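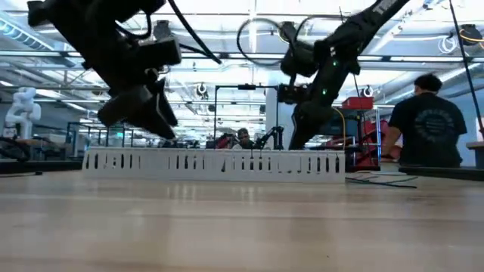

White slotted duct on the wooden tabletop

Home | Books | Help Desk | Forum | Log in

Filed under: Ebook Files, Chapter Order, Young Readers

Ticket 635: Chapter 18 disappears on the Leduron reader
Opened by: Yi-chun Tsai
Status: Solved

Original report

Hi everyone! First off, I love Cliltholm and have laid out both of my novels in it, so please take this as a cheerful cry for help. My new book is a mystery for ages nine and up called The Bell Thief of Sturkovmont (a mountain town, a missing church bell, a girl who can read her dead uncle's code notebook), and the advance copies went out to my young test readers in January. They are wonderful readers and they notice everything. What they noticed is that on the Leduron, when you finish chapter 17 and turn the page, you land on chapter 19.

Chapter 18 is the one where Odile climbs the tower!!! It is my favorite thing I've ever written. In chapter 19 she's suddenly on a roof with a rope burn and an owl, and one reader wrote back that she thought it was "a cool choice." It was not a choice.

The strange part is that 18 is still listed in the contents. Tap it there and it opens just fine, every word, even the little drawing of the notebook. Turn the last page of it and you go on to 19 as you should. You just can't get into it by reading straight through.

What I've tried so far:

- Exported the book again. Same thing.
- Deleted the file from the Leduron and loaded it fresh. Same thing.
- Renamed the chapter from "The Tower" to "Tower" in case the title was upsetting something. Same thing, and I've put the title back.
- Opened the file in Hsieh on my laptop. Chapter 18 is right where it belongs, between 17 and 19! So for a while I was sure it was the Leduron's fault.
- Moved 18 up so it sat after chapter 7, only to see what would happen. The reader skipped it there too. That made me think the trouble travels with the chapter.

The printed proof has no problem at all. The ebook does go out soon, though, and I would dearly like people to meet the owl in the proper order.

Log, first evening

Sent the export file to the help desk as asked. Also attached my list of chapter styles. While I was putting it together I saw that chapter 18 has a slightly different look in the side panel, with a small gray corner on its icon. All the others are plain. I have no idea how long it's been like that. The help pages have a nice chart of icons but I couldn't find a gray corner on it.

Tried copying the text of 18 into a new blank chapter. It kept crashing on the notebook drawing, so I stopped there.

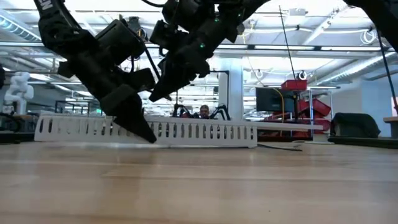 Mathias Schwaiger: The gray corner is the answer, I think. It means the chapter is set as a side page. We made that setting for things like puzzle solutions and glossaries, where you want a link to open the page but don't want it in the middle of the story. In the exported file it writes linear="no" next to the chapter in the reading order. Some reading apps pay attention to that and skip the page when you're turning straight through, and others ignore it and show everything in order. Your Leduron is doing the first and Hsieh is doing the second, so neither one is broken. Was chapter 18 ever made from the puzzle page template? Try right-clicking on it, choose Page Role, and change it from Side Page to Main Text. Then export again. Don't bother with the copy and paste, the role would have been left behind but so would your drawing.

Log, next morning

Oh my goodness, yes. YES. I remember now! In the first draft, chapter 18 was nothing but the decoded notebook, one page, set up as a puzzle answer that readers could jump to if they got stuck. Then I fell in love with the tower idea and wrote the whole climb into that same page, and moved the decoded bit to the back of the book. The chapter grew up and its setting stayed behind.

Changed the role to Main Text. The gray corner went away the second I clicked. Exported, loaded it on the Leduron, opened chapter 17, and held my breath through the bakery scene. Turned the page and there was Odile at the bottom of the stairs with her lantern. I read the entire chapter standing up in my kitchen.

Then I checked the rest of the panel and found the reverse problem! The real answer page at the back was set to Main Text, so anyone paging on from the last chapter would have run right into the solution before the author's note. I made it a Side Page. The link from the notebook drawing still opens it, and the back arrow returns you to the drawing. Hsieh still shows it in order, as Mathias explained it would, so I've added a line on the page before it warning people that the solution comes next.

2 small requests, if anyone on the design side is reading: please put the gray corner on the icon chart, and it would be lovely to get a note at export when a numbered chapter is set as a side page. I'd have caught it in a minute.

New files have gone out to the test readers, with a message telling them to go back and read chapter 18. The one who liked the jump has already answered. She says the owl makes a lot more sense now but she still wants to know who oiled the hinges, and I can't tell her, that's book two!

Ticket closed by Yi-chun Tsai
Tags: reading order, page role, side page, Leduron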